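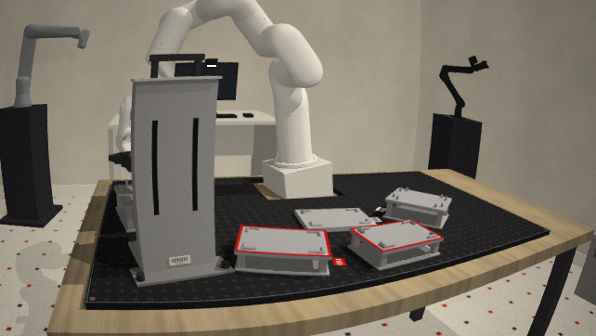
The simulated Ternton bench, with the slotted tower at left and two of the fixtures outlined in red.

The robot that clears the dinner table has been two years away for a long time. The robot that moves a flat part from one fixture to the next looks closer, and much of the work on it now happens in software, on benches that exist as geometry and a physics engine.

Ternton, a simulation project run by the automation firm Omora, models one such bench. A white arm stands at the back of a wooden table, with low and raised fixtures set out in front of it. The chore under study is machine tending: pick up a plate-like part, seat it against its pins, go back for the next. On a shop floor a new hire learns this in a morning.

Omora ran the task 2,109 times last July and reports that 86 percent of the runs ended with the part seated. For a research result that is respectable. For a production cell it is poor. At 600 parts a shift, the same rate leaves 84 parts for a person to sort out, and a part that sits crooked on a pin can stop the line until it is found.

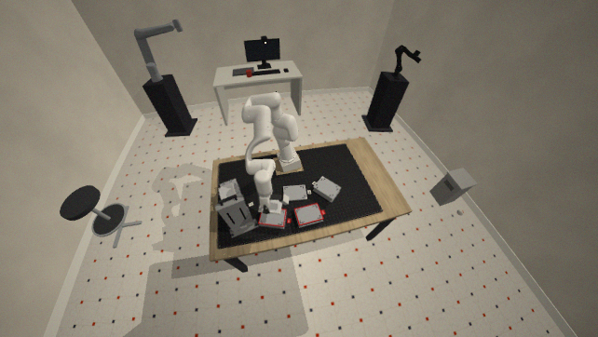 The gripper over the left of the two red-outlined units. Both are near the front of the mat.

Reaching the fixture is a solved problem. Arms have followed planned paths reliably for decades. The difficulty is in the last 30 millimeters, where the part touches something. Contact forces are hard to simulate, and a policy trained on clean contact tends to push too hard when it meets a burr or a bent clip. Omora varies friction and part position between runs to make up for this. The gain so far is modest.

Angle matters too. A fixture square to the table is easier than one turned toward a corner, which asks for a different wrist position and sometimes a second approach. Conventional cells avoid the question by bolting everything down in known places. Small shops, where setups change often, would like to stop doing that.
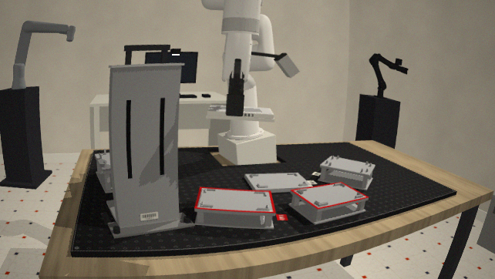 Black gripper pointing down behind the fixtures, with a gray box on a bracket beside the wrist.

Kitchens are harder again. Andance, which builds test tasks for home robots, scores dish sorting and towel folding on the same scale Omora uses, and its figures are lower across the board. A towel has no datum edge and no pins. Mugs vary. The floor plan changes when someone leaves a chair out.

The hardware is less of an obstacle than it was. Kneževič, a maker of gripper fingers, sells the same set to factories and to home-robot labs – the difference is in the control software and in how much error the customer will accept. A household may forgive a dropped sponge. It will not forgive a dropped pan of hot oil, and the safety case for that has yet to be written.

Omora plans to move the tending task to a physical bench next, using the same layout and a slower arm speed.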